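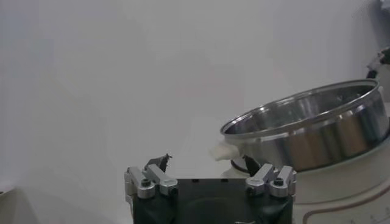

Stainless steel pot, close up.

Notes from the Mustonen open day, typed up fast before I forget it all. February 15, 2025, the Cevura site, gates at ten. Got there early, still had to park by the tire place and walk back along the ring road. Kids in snow boots everywhere. Free badge if you could find the badge desk.

For anyone new to this site: Mustonen makes playsets, mostly castles and ships, and for a while now the tablet games that go with them. I went for the castles. The games got more of my day than I expected.

First stop, the molding hall. Loud. You stand behind a yellow line and a guy with a headset shouts. They were running gray wall sections for Ralura, the new mountain fortress set. 634 pieces in the big box, 400 in the smaller one, and the small one doesn't get the drawbridge, which is a mean thing to do to a kid. Asked if the drawbridge would be sold on its own. "We're hearing that a lot." So no, or not yet.

The walls clip on the side now and not from the top. Tried it at the demo table. Much better, my thumbs say thanks. Old walls won't fit without an adapter, though, two adapters per box, and if you have a shelf full of the old stuff like we do that's nowhere near enough. Put that on the feedback card. Hope somebody reads teh feedback cards.

Missed the paint room, queue too long.

Then upstairs to the game people. This was the good part. Hòa Lương runs the design side and did the talk herself, no slides, just a tablet plugged into a projector that kept going to sleep. The game is called Vemov. You pick a side, river folk or hill folk, build up your fort, then go and bother the other one. Catapults, yes. Also a goat you can load with supplies, and my youngest has talked about the goat ever since.
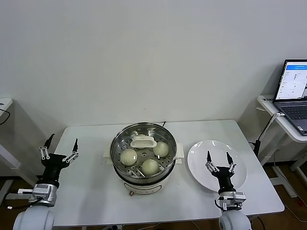 No ads inside it, she was firm on that. One price, whole game, and the extra maps come in June for free. Somebody's dad asked about scanning the real figures into the app and she said they tried it, it worked about half as well as anyone wanted, and they dropped it. Liked that answer.

Played it for a good while after. Some quick stuff:

Controls are fine for a seven year old, fiddly for a four year old. Dragging the catapult arm back needs a steady finger.

Sound is great. Gate going down makes a proper thunk.

Two players on one tablet works if you sit across from each other. Side by side, elbows.

Saving was broken on the demo version. Lost a whole fort. Tears (not mine, mostly).

Difficulty goes from sleepy to brutal around the third castle. Told one of the testers, he wrote it down and said everybody had told him that.

Lunch was soup or a roll. Roll was ok. Get there before noon, they ran out of the soup.

Afternoon was the build contest. 800 bricks on a mat, teams of up to five, one tower, it has to hold a metal knight at the top for a slow count of ten. We came in nowhere. Our tower was tall and leaned and then it was short. Winning team built a sort of fat pyramid, very dull, held fine. Prize was a boxed Ralura, the big one. I am not bitter.

Shop on the way out. Seconds bin is the thing to head for, bags of mixed figures with a wonky beard or a paint slip, cheap. Got three horses and a cook. Full price stuff is the same as in town so don't bother carrying it. Cards only at the register, no cash, and the sign telling you that is at teh far end of the line.

If you go next time: layers, the molding hall is hot and the yard is freezing. Strollers have to stay by the stairs. Talk is worth it, sit on the left so the pillar isn't in your way. Bring your own water.
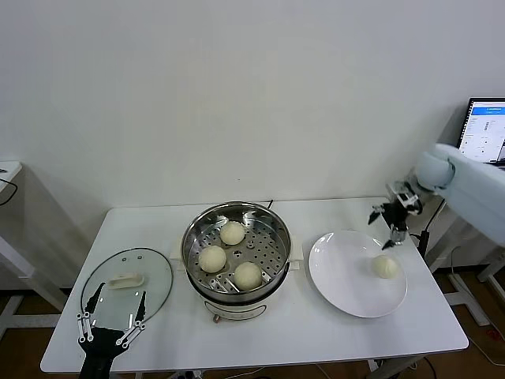
Three buns in the steamer, glass lid off to the left.

Will do a real review of the fortress set once we've built it. The smaller box is on order, so no drawbridge, and I'll report on the adapters too.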